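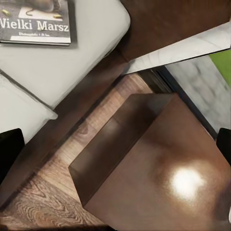 The test room, with cube and reading matter.

The budget meeting was at 20 past, which meant it began when the biscuits did. I had one slide and it was the one with the magazine on it.

"What am I looking at?" said the Director of Spending, whose job was to prevent it.

"The simulator," I said. "The brown thing is the cube."

"How much is the cube?"

"Nothing. It's simulated."

"And the floor?"

"Also nothing."

She looked at the wood grain for a while. She had been trying to get the floor in reception replaced for two winters, and I could see that it hurt.

Cadulico, I should explain, makes other people's deliveries go missing at a slightly lower rate than its competitors. In February the board had decided that we needed a robot arm. The board had been to a trade fair. They came back with tote bags and the word "manipulation", and I was given a spreadsheet and told to have a figure by Tuesday.

There were two quotes. Herkodmont would sell us an arm, a gripper, a steel bench and a fence to stop the arm meeting the staff. The fence cost more than the arm. The training cost more than the fence, and had to be taken in person, in a hotel, by 4 people. Jiltgate would sell us a licence for pretend arms in a pretend living room, 26 of them at once if we liked, all learning to pick up pretend cubes through the night while we were at home paying for real heating.

"Is that marble?" said the Director.

"It's marble to look at."

"We don't have marble in the warehouse."

"No."

"Or an ottoman. Is that an ottoman?"

"It might be the end of a sofa."

"So we would be training a warehouse robot," she said, "to work in somebody's very nice flat."

I said the software came with the flat. A warehouse was available as an extra. I scrolled down to the price of the warehouse, and there was a silence in which a biscuit was put back.

"It's cheaper to rent a real one," said the man from Premises.

"We already rent a real one," said the Director. "We're in it."

Someone asked what Wielki Marsz was. I said it was the magazine. Someone else asked whether we would be liable for the subscription, and this was written down as an action.

The trouble with a simulated room is that everyone wants to go and live in it. Within ten minutes Premises had asked if the rug came in other colours. Personnel wanted to know whether the seat had been assessed. The Director was still on the shine on top of the cube, and she said in a faraway voice that it must get lovely light in there.

"Can we come back to the arm?" I said.

"Does it need one?"

I pointed out the two black fingers, one at either side.

"Those come with it?"

"Those come with it."

"Then why," she said, "is there a line here for an arm?"

I explained that at some point we would want a parcel moved, an existing one, with an address on it. The pretend arm would do the learning and the real arm would do the lifting. We needed both quotes, in that order, and then a third for the cable. I had practised this part in the car.

She took off her glasses and turned to the spreadsheet. She struck out the fence. I said we couldn't legally strike out the fence, and she put it back and struck out the hotel. She struck out the bench and wrote "use Trevor", Trevor being the old packing table, which wobbles. Then she went down the column with her pen until she found Jiltgate, and ticked it, and moved on to car parking.

So we have the licence. It runs on the machine under my desk, which has made the room warmer than Premises allows. The order for the arm goes back to the board in the spring, along with the fence, and in the meantime I have been asked to find out whether the warehouse extra can be had with a sofa.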